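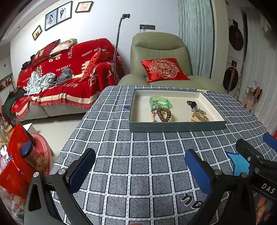
Photo: Itzel Medrano / Kadlow

On 2025-11-07, Oduor Chege wrote:
> Does the home capture rule cover jewellery? The draft only says "small items".

Yes, it does. Bangles and beaded bracelets go in a shallow tray, never straight on a patterned cloth. Check the blue pads for grit before each session and log any colour transfer. Framed family photos on the wall need written consent under section 21.

Comments to me, please.

Arsen Marchuk

2 shares | 0 comments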